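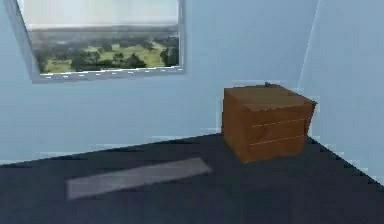 Before anyone starts a batch of runs on the Neltine simulator, please go through this list with a colleague and write your comments as you go, however small they seem. Last time we got halfway down a very long list of drawer tasks before Esko Kallio asked which part of the cabinet counted as a drawer, and he was quite right to ask! The fronts have seams and no handles or knobs, so the task sheet must say where the gripper is meant to pull.

1. Room loaded and walls closed at the corner – OK.

2. Floor clear of anything not on the task sheet – COMMENT. The long pale strip lying in front of the cabinet needs a name on the sheet, please, and a note of whether the arm may pass over it.

3. Cabinet clear of the side wall – COMMENT. It stands very close. Minttu Niskanen would like the gap measured and written down.

4. Speed limit set to 70 per cent for first runs – OK.

5. Stop command tried from both desks – OK, 2 tries each.

6. Small dark object at the back of the cabinet top – OPEN. Kusum Upadhyay will look it up in the object list.

7. Rules for the simulated arm same as for the real one – OK. I know it feels fussy, but good habits do carry over.

Checked by Raili Pesonen, with many thanks to Kusum for her patience. Item 6 to be closed before the November runs.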